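Hurkerside Snack Swap Returns in October With Longer Hours and a New Home

HURKERSIDE — The Hurkerside Snack Swap will be back this October, the organizers said this week. The event moves to the Rasten Hall on Kamel Street and will open on Sunday at 10 a.m., an hour earlier than last year. Admission is free.

The swap started four years ago in the back room of a corner store, where neighbors traded packaged snacks from the places they grew up in or had visited. Last year it drew 1,000 people over a single afternoon, and the line for the door ran past the parking lot for much of the day. Rasten Hall has two entrances and a separate room for families with small children.

"People kept telling us they spent more time waiting than swapping," said Lovely Soriano, who runs the event. "The new hall fixes that. We also get a real kitchen, so there will be hot tea and coffee all day."

The rules have not changed. Visitors may bring up to 30 sealed, store-bought items and receive one token for each. Tokens can be used at any table. Homemade food, opened packages and anything past its printed date will be turned away at the door. Items that contain nuts go to their own table by the east entrance, and guests are asked to keep them there.

This year's swap has 26 host tables, each run by a household or a local group. Hosts choose their own theme. Among those already confirmed are a table of dried fruit, one of rice crackers and one made up only of things that taste of licorice.

Tudeo, a neighborhood grocery, is the main sponsor and will supply tokens, paper bags and table covers. Its owner, Amado Talavera, will also give a short talk at 1 p.m. on how to read import labels, including ingredient lists and date formats that differ from one country to another.

Snacks left over at closing will go to the after-school program at the hall. Parking on Kamel Street is limited, and the number 4 bus stops outside.

Host tables are still open to new sign-ups — forms are at the Tudeo checkout. Setup begins at 8 a.m., and hosts should bring their own signs and tape. Covers can be any color, though a plain or lightly patterned cloth works best, and dark wrappers are easy to pick out on a sage-green one with a white grid. Trading ends at 4 p.m.
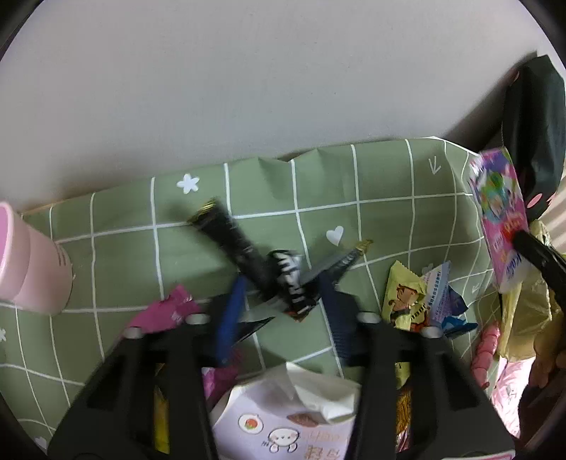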